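Thursday, November, bench notes

Got in just after eight and went straight back to the missing walker case, the one Elvira Urrego passed over to us. Still no sign of him since he left the Goodall car park, and the papers have got hold of it now, so the phone's been going all morning (I've unplugged ours, sorry if you were trying to reach me).

What we have is the drive out of his home computer. Imaged it twice with the write blocker on, hashes match, both copies in the locker. The first go stopped at 40 per cent and I nearly threw my tea at it, then swapped the cable and it ran clean through. New cable is the one with the yellow tape, please leave it on my bench!

Browser history is more use than I'd hoped. He looked up the Stemura trail 4 nights running, then bus times to Natside, then a forum thread on sleeping out in cold weather. Elvira reckons he's done it before, three weeks on his own one spring, and came home thinner but perfectly cheerful. So she isn't ready to call it anything worse than a long walk, and I'm with her, though his sister isn't.
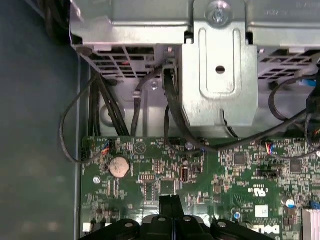 The clock is bothering me. File times run 3 hours ahead of the router log, and I don't know yet if he changed it or the battery's had it. Until that's sorted please don't quote any times to the search team, they'll send people up the wrong side of the valley.

Also found a Norkeo map export with 100 waypoints in it, most of them rubbish, but a little cluster by the reservoir looks deliberate. Sent those to Elvira before lunch.

To do: clock offset, deleted mail, ring Elvira back after four.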